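Cell Rules: Frequently Asked Questions
Pretcombe site. Last revised 22 May 2019 by Safta Ursu, to whom complaints may be sent.

Do I really have to read this?
Yes. It takes less time than the incident form, which has 33 boxes.

Who counts as an operator?
Anyone who has passed the Halla course and signed the sheet by the door. Watching someone else run the arm for a year makes you a well-informed visitor.

Can I stand next to the arm while it's powered?
In teach mode, yes, at reduced speed, with one person in charge and that person in reach of the stop button. In automatic mode, no. "I was only leaning" has been tried.

What is reduced speed?
Our limit at Pretcombe is 50 mm per second with a person inside the line. The controller will let you go faster. The controller has never had to phone your family.

Are gloves allowed?
Close-fitting ones, when you're handling parts or a tablet. Loose cuffs, no. Whatever you wear, keep your fingers out from between the jaws, including when they're closed. Closed jaws have a way of opening.
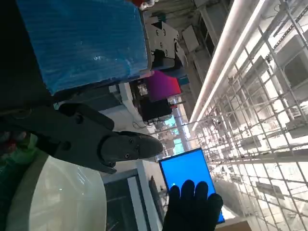
The same goes for sleeves, lanyards and the scarf that somebody's aunt knitted. If it dangles, leave it in your locker.

Does stopping the program on the tablet count as making the arm safe?
It does not. A stopped program is a program waiting for someone to press start. Before you change a fingertip or reach into the fixture, lock out at the panel and take the key with you. Your own key – we do not lend keys.

Where should cables go?
Along the wall, or under the Kinnunen covers. If you find a tangle, you own it until it's fixed or until you find the person who made it.

How often are the gripper screws checked?
Every 2,000 cycles, and after any bump, however gentle you felt it was. Write it in the log.

The Gronberg people do it differently. Can we?
Gronberg has its own rules and its own insurance. When you're over there, follow theirs.

Who do I call if something looks wrong?
Hit the stop, then dial extension 642. Please do it in that order. The next full review of these rules is in September, and suggestions are welcome if they're shorter than this page.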